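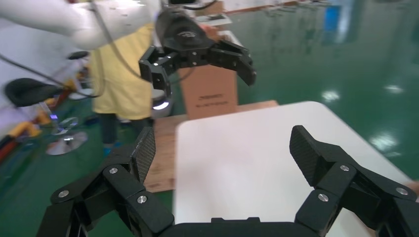 Figure 3. Fingers in the open position.

3. Setting up the Trekel parcel scale

Please read this section to the end before you connect the power. The scale has a maximum load of 32 kg, including any tray or basket placed on the plate.

3.1 Choosing the place

Put the scale on a hard and level surface. Carpet and soft rubber mats are not suitable, the feet will sink and the reading will move slowly. Keep the scale away from open doors, fans and heaters. If you use it in a cold storage room, leave it there with the power off for one night before the calibration.

CAUTION: Do not lift the scale by the plate. Hold the grey base with both hands.

3.2 Levelling

1. Remove the plate by lifting it straight up.
2. Look at the round bubble level near the rear foot.
3. Turn the front feet until the bubble is in the centre of the circle.
4. Tighten the lock ring on each foot by hand. Do not use pliers.
5. Put the plate back. It must not touch the wall or the display cable.

Note: After tightening the lock rings please check the bubble again. It often moves a little.

3.3 Connecting the display and the label printer

1. Push the display cable into the socket marked D until it clicks.
2. Insert a label roll with a width of 58 mm. Wider rolls do not fit in the holder.
3. Close the printer cover and pull the first label out by one finger width.
4. Connect the power adapter, first to the scale and then to the wall.

The display shows all segments, then the software number, then zero. Do not place anything on the plate during this time. If the display shows 1052, the scale found a load at the start. Remove the load, switch off, wait until the display is dark and switch on again.

3.4 First calibration

You need a test weight. Parcels of known weight, bags of flour and similar goods are not exact enough.

1. Hold the ZERO key until the display shows CAL.
2. Wait for the steady sign in the left corner.
3. Place the test weight in the centre of the plate.
4. Press PRINT one time. The display shows the value of the weight.
5. Remove the weight. The display must go back to zero.
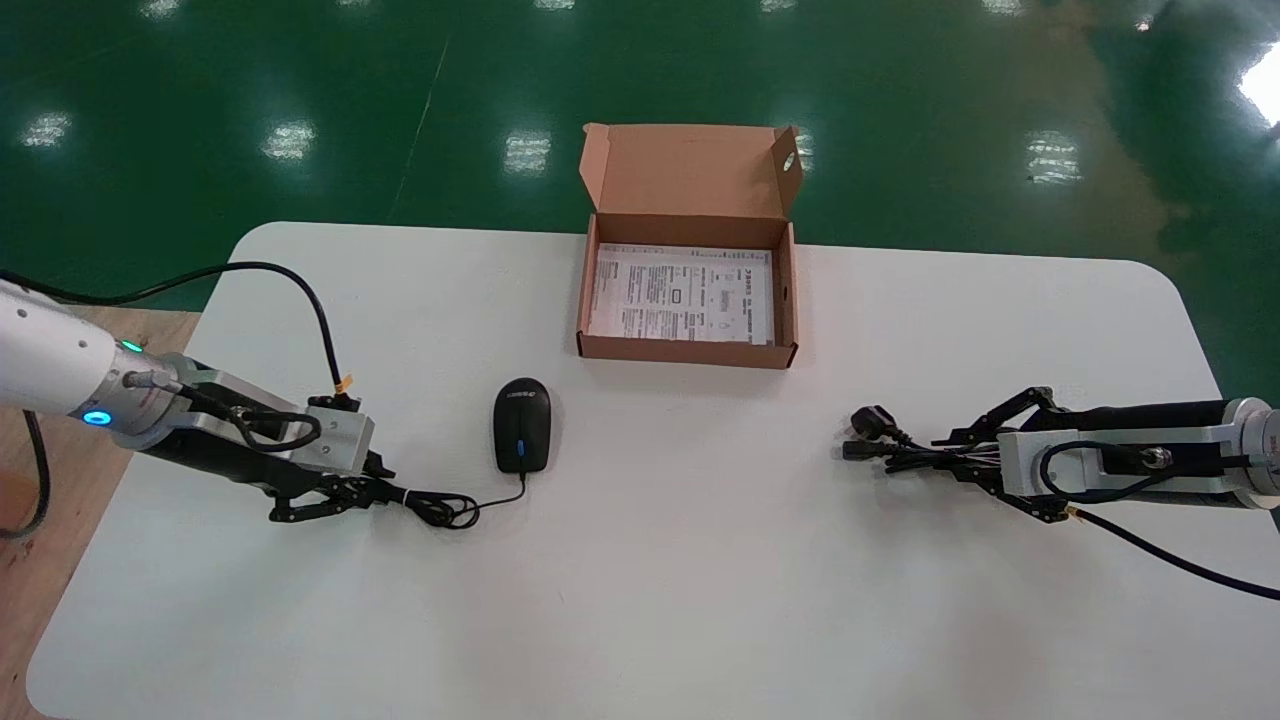 Do I have to calibrate again when I move the scale to another room in the same building?

A new calibration is not needed for a move on the same floor, but the levelling in 3.2 must be repeated every time. Check one reading with your test weight afterwards, and calibrate only if the value is wrong.

Note: Write the month of the calibration on the card under the plate.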